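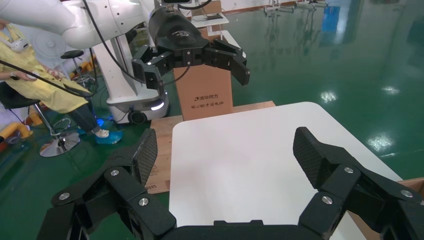 I have been putting off the Great Box Clear-Out since February, which is when the last of the moving boxes got pushed against the wall and everyone agreed to deal with them "next week". Well, next week arrived, and I've spent most of it up to my elbows in cardboard.

For anyone new here (hello!), I do the odds and ends at Dunmore. Ordering, unpacking, labelling, finding the thing you swear was on your desk. It's a big open space with a shiny green floor that I love and that shows every single footprint. The tables are the plain white ones with rounded corners, and I will not hear a word against them. I used to have a sharp-cornered desk from Heretti and my hips were permanently bruised.

My one firm rule for unpacking is that you start with a clear table. I know it sounds obvious, but I used to open boxes on top of whatever was already there, and then you've got new bits mixed in with old bits and a screw left over that belongs to neither. So now everything comes off, the top gets a wipe, and only then does the first box go down. One box, one table. If a second box sneaks on I get cross with myself.

I also take out the paperwork before I bin anything, even if it's only for a mouse. You would think a mouse doesn't need instructions, and you'd be right, but the little sheet is where you find the guarantee, and I've been caught out before. Two years ago I threw away the leaflet for a Prevus keyboard and then spent a whole afternoon on hold. Never again! The sheets now go in a folder, oldest at the back.

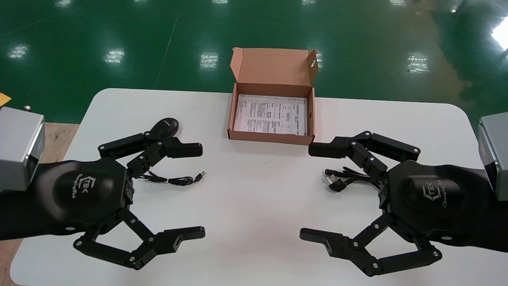

Mouse and its lead out on the table, instruction sheet still lying in the box.

Small boxes with a fold-back lid are the ones I find hardest to part with, by the way. They're so useful. I've got one for pens, one for batteries, one for the tiny keys that don't open anything. But I did have to be strict this time, so any box that didn't have a job by Friday went flat and into the recycling. I kept 16, and I think that's very restrained.

Then there are the cables. Oh, the cables. I bought a bag of 1000 cable ties from Rarkamska last year, feeling terribly organised, and there were 855 left when I counted them, so you can see how that's going. What I do now is less tidy but I stick to it: one open box on the floor next to the table, and any cable without an obvious home goes straight in. Sorting happens later, sitting down, with tea.

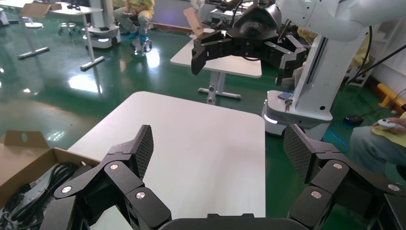 The cable box, bottom left. I'm getting to it.

A box with hand holes is best for this, if you can find one - you can drag it from table to table without putting your back out. And leave the flaps up. If you fold them down, somebody will put something on top and you'll have lost your cables for another six months.

Next on my list is the cupboard by the door, where I suspect there are at least 2 more kettles. If you have a system for untangling black cables from other black cables, please do leave it in the comments. I've tried coloured stickers and they fall off.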